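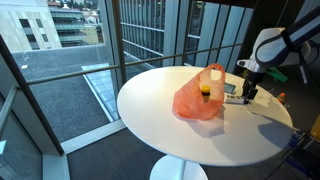
Notebook entry, household tasks bench, February
Entered by Floor Kuipers. Read and initialled by Si-eun Hwang.

Purpose of the present series

The question put to us by Foscombe is whether a single arm with a general-purpose gripper can put away a small bag of shopping without assistance. The wording in their letter is "to a standard acceptable in an ordinary home". No definition of acceptable was supplied. We have therefore adopted the working definition from the Brimasach trials, under which an item counts as put away if it is in the correct place, upright where it has an upright, and undamaged when inspected by a person afterwards.

The oval table by the windows continues to serve as the work surface. The request to move to the inner room was considered and declined for this series. Homes have windows, and results obtained under fixed lamps have already misled us once (see the Triantafyllou entry on tea towels, which should be read in full before anybody quotes the figures from it).

Method

The series consists of 100 attempts, divided between three kinds of work:

Flat goods lying on the table: cards, thin boxes, sachets and soft packets.
Upright goods standing on the table: bottles and small jars.
Goods still inside a carrier bag, to be taken out by the arm and set down.

An attempt ends when the item is released in its place, when the arm stops of its own accord, or when 80 seconds have passed. The person at the desk does not touch the table during an attempt. If the bag falls over, it stays as it fell. This last rule was added at Si-eun's request and I agree with it, although it makes the afternoon longer.

The same light plastic bags are to be used throughout. They may be reused until they tear.

Observations, flat goods

Approaching from directly overhead remains the preferred motion. The fingers come down straight and close on the short end of the item. A person meeting a thin object on a smooth table will generally slide it to the edge and pinch it there, or lift one end with a fingernail. The arm does neither unless instructed. It presses, closes, and either gains an edge or pushes the item a little further away.

Soft packets are easier than stiff ones. The film gathers between the fingertips and gives them something to hold. Stiff flat items are the worst case in this group and I would place them among the worst in the whole study. Lowering the approach by a very small amount improves the grip but brings the fingertips into firm contact with the table top, and the force limit then stops the arm. Prarnden have advised us to raise the limit. We have not done so, and do not intend to while people are seated within reach.

Sunlight is a continuing nuisance. The arm casts a broad shadow on the white surface, and the shadow moves with the arm. On bright mornings the edge of a pale item on a pale table is hard enough for a person to make out from the desk. A grey cloth was tried and gave better detection, but it wrinkled under the fingers and had to be straightened between attempts. I have gone back to the bare table.

Observations, upright goods

Satisfactory. A bottle with a cap of a strong colour is found promptly and held well. I have little to add to previous entries. The release still needs attention: the fingers open too quickly and a light bottle rocks. Si-eun has written a slower release and will test it separately so that the two sets of results are not mixed.

Observations, goods in a bag

This is the part of the work that matters most to Foscombe and it is the part in which we can report least progress. A thin bag has no settled shape. It hides what it holds, it lets some of the colour through, and it changes altogether when touched. The software is inclined to treat a bag and its contents as one object. Asked for the bottle, it will take hold of the bag and lift everything. In a narrow sense the bottle has then been picked up. We record this as a failure.

The loop of the handle deserves a note of its own. Where the table shows through the opening, the depth reading is correct for the table and wrong for the bag, and the planned path may run straight through the loop. A finger entering the handle is the commonest way for an attempt to end early. It would be sensible to teach the arm to look for handles first and to use them, as a person would, by holding one side open. That calls for a second arm or for some sort of stand. A stand is cheap — I have asked the workshop for one.

Comparison with a person

For reference, I emptied and put away a bag of 16 items myself, at an ordinary pace and while talking to Si-eun. It required no thought. I mention this only because the draft report speaks of "approaching human performance", and I have asked for that phrase to be removed. The arm is useful for bottles. It cannot at present be left alone with the shopping.

Against that, the arm does not tire of the work. A run of 500 unattended repetitions on upright goods is within its powers, and a kitchen or stockroom which could arrange for everything to arrive standing up and unbagged might make good use of it now. Whether any household would rearrange itself in that way is a matter for Foscombe.

Matters outstanding

Stand for the bag: with the workshop, no date given.
Slower release: Si-eun, to be logged separately.
Fingertips: the thin pair from Prarnden to be fitted before the next run of flat goods. Keep the present pair, labelled.
Cable at the arm: check the strap at the start of each session and enter the check on the sheet.
Blinds: ask again.

Addition by S. Hwang, 16:00. I agree with the above apart from the remark on grey cloth. It should be tried once more, pulled tight and clipped under the rim at both ends, before it is ruled out. I will bring clips.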